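Wullel Wrist Recorder

The Wullel is a recording kit for teams gathering demonstrations for a learning system. It fits at the wrist of a two-finger gripper and saves video and finger position together, so each example can be replayed or trimmed later. Everyday tableware is a good starting point — plates, bowls, baskets. 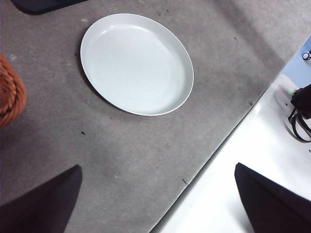
Skanham wrote to us that pale dishes were the hardest items in their set, and that they would have recorded more of them in the first week had they known.

Episodes run up to 90 seconds. Internal storage holds nearly 2,000 of them before you need to copy anything off. Failed attempts can be flagged from the foot pedal and kept in a separate folder.

In the box: recorder, wrist bracket, foot pedal, 2 cables. Weight with bracket: 157 g. The Brasura bracket is sold separately. Orders placed now ship in December.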